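Looking After the House Between Surveys: Some Tips for New Owners
November
By the Batmont household page

When we bought our place on McAlister Road we had a survey done, read it twice with a pot of tea, and then put it in a drawer, where it stayed for far too long. I suspect a good many people do the same. A survey is a lovely thing to have, but it only tells you how the house was on one particular morning, and houses do carry on ageing after the surveyor has driven off. So I've gathered up the small jobs I now do myself, a bit at a time, and I hope some of them are useful to you.

Start with the loft. Go up in daylight, switch your torch off for a minute and let your eyes settle. If you can see daylight anywhere apart from the eaves vents, make a note of where it is and measure from the nearest wall, as it's surprisingly hard to find the same spot again from outside with a ladder. Press your hand against the felt and the timbers after heavy rain. Have a look at the lagging too, and make sure it hasn't been pushed tight into the eaves, where it stops the air getting through. Ours had been, and the underside of the roof was beaded with damp all winter.

Gutters next. I clear mine twice a year, once after the leaves are down and once in spring, and then I put a bucket of water in at the high end and go and watch the downpipe. If it comes out in a good rush, all is well. If it dribbles, there's usually a tennis ball or an old nest in the bend (we have had both!). While you're out there, look at the wall behind the pipe for a green streak, and check that the soil in the flower beds hasn't crept up the brickwork. You want a decent gap below the damp course, and keen gardeners are forever filling it in.

Indoors, the kitchen deserves an evening to itself. Take everything out of the cupboard under the sink, lay a sheet of dry kitchen roll beneath the trap and each of the joints, then run both taps and let the bowl drain. Any mark on the paper will show you exactly where to look. Leave a fresh sheet there overnight as well, for the slow drips.
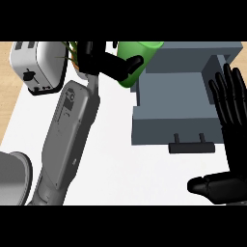
Then run a finger along the sealant where the worktop meets the wall. If it lifts, or feels soft and gritty, it wants replacing before water gets down the back. Cut the old bead out completely with a sharp blade, wipe the gap with white spirit and leave it to dry properly. I use Zasuvent sealant, mostly out of habit, and any decent kitchen and bathroom sort will do just as well. With a bath, fill it with water first so that it's sitting at its lowest, and keep it full until the sealant has cured.

Windows and vents are quick. Open and close every single one, including the little one on the landing that has been painted shut since goodness knows when. Hold a square of toilet tissue up to the bathroom extractor; if the fan is pulling as it should, the tissue will cling to the grille. If it drops, switch off at the isolator and brush the fluff out. Our old Riltusix fan got a new lease of life from 20 minutes with a paintbrush.

For cracks in plaster, a pencil is all you need. Draw a short line across each end of the crack, write the month beside it, and look again in 3 months. Hairlines over doors come and go with the heating. One that has grown well past your pencil mark, or that you could slide a pound coin into, needs a proper opinion, and so does anything involving the fuse box or a smell of gas. I'm very happy up a stepladder but I leave those well alone.

Last of all, keep a notebook. Mine hangs on a string inside the meter cupboard, and the water meter reading goes in on the first of the month. Try taking one at bedtime and another before anyone has put the kettle on. Ours said 1577 both times, so I slept rather better the following night.

Contact us | Copyright Batmont Household Tips | Back to top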